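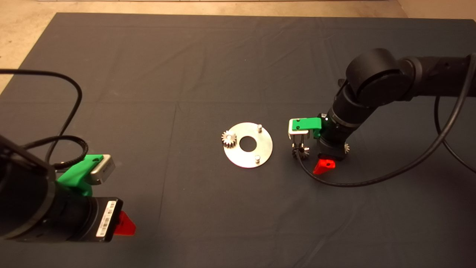

Metal plate with center hole and two upright pins.

Spare parts ordering, revised

The Stardale stores catalog now lists 1363 items, up from almost 1300 in February. Part numbers issued before 2000 have been retired — use the cross-reference sheet at the counter to find the new ones. Orders under 300 dollars no longer need a second signature. Anything above that goes to Lorraine Tamihana with the cost code filled in.

Fasteners are sold in boxes of 100 only. Part boxes will not be accepted as returns. Nernar bearings remain on back order, and Thu Lý is keeping the waiting list.

The new rules apply to all requests dated 01/04/2023 or later.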